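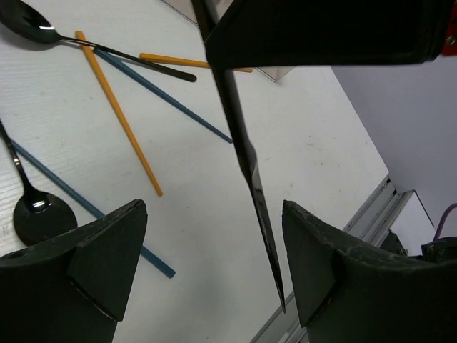
*Wrist view, utensil table. Two dark spoons, orange sticks and blue sticks on the white top.*

April, bench 2, start 8:40

Cutlery sorting again. Same question as last month: can we put this chore in the Jillcombe write-up as "works", "works with help" or "not yet". I was hoping to move it up a line. I don't think I can.

Setup as left by the evening shift except for the finger pads. Wosstead planner, Komon grasp model, the April weights. Task is the one on the card: clear the table, spoons to one bin, chopsticks to the other, orange pair together and blue pair together. A kid does this after dinner without looking.

Total since the weights were swapped: 889 pick attempts logged, 674 ended with the item in a bin, 565 with the item in the correct bin. The gap between the last two is mostly chopsticks. I had expected the dark spoons to be the trouble, since they are shiny and the overhead lights land right in the bowls, but spoons lying on their own are close to solved. The planner takes them by the handle near the neck and that's that.

What goes wrong:

- Crossed items. When a spoon handle lies over a chopstick, the model tends to read the stick as two short pieces, one on each side of the handle. It then goes for the nearer piece and drags the spoon along.
- Thin tips. Pads close on the tapered end, the stick rolls, and the pick counts as a miss. The fat end is fine nearly every time. The Komon model has no preference between ends and I can't find a setting that gives it one.
- Blue against shadow. The blue ones are a dull teal, and when the arm comes down low the gripper shades them. Orange has no such problem. I reran one batch with the side lamp on and it got better, but a kitchen isn't going to have a side lamp.
- Fingers in the way. At low heights the wrist camera loses the middle of whatever lies behind the left finger. The planner is supposed to remember where it was. It forgets after a re-plan.

10:15

Changed the order of picks so that whatever is on top goes first. This is a hand rule, four lines, no learning in it. Crossed items improved right away on the easy layouts. On the layout where one handle lies over both an orange and a blue, the arm lifted the spoon cleanly, then stood still for a while deciding about the sticks. It did get both. I would have finished the table, wiped it and put the kettle on.

Speed isn't in the write-up criteria but it ought to be. I've asked for a column.

11:30

Ran 5 resets back to back, hands off, to see if it can do a whole table without me. Two full clears. Two stopped with one chopstick left flat on the table and the gripper pinching air above it. One ended with a blue stick in with the orange pair and the planner reporting success. That last kind bothers me more than the stops. If it stops and asks, somebody can walk over. If it says done and it isn't, you only find out when you open the drawer.

Pads: the upper edges of the fingers are scuffed. I don't know whether it affects the grip on thin things. Put new ones on the order list, the softer sort that the Chiba bench uses. They claim fewer rolls with those, but they mostly pick up cups, so I'm not sure it carries over.

Compared with the other chores on the Jillcombe list, for whoever fills in the table:

| Chore | My rating |
|---|---|
| Cups to rack | works |
| Spoons only, not touching | works |
| Spoons and chopsticks, mixed | works with help |
| Mixed, crossed, full clear | not yet |
| Parts tray on shop side (same arm) | works with help |

The parts tray has the same trouble as the chopsticks - long thin things lying across each other. Drill bits, pins, welding rod. Anyone who thinks the kitchen work is a toy problem should go watch that one for an hour.

Still to do:

- [ ] Pick from the thick end: try a mask over the last third of the stick
- [ ] Stop the memory being wiped on re-plan (ticket is open, no reply)
- [ ] Color check after the drop as well as before it
- [ ] Repeat with the side lamp off and blinds down
- [ ] Wipe the table before the next batch, there are scuffs on the right side and I want to rule them out as false detections

12:50 Stopped for lunch. Arm parked, logs copied to the shared drive under Wosstead/utensils. Leave the top-first rule switched on for the afternoon batch, please.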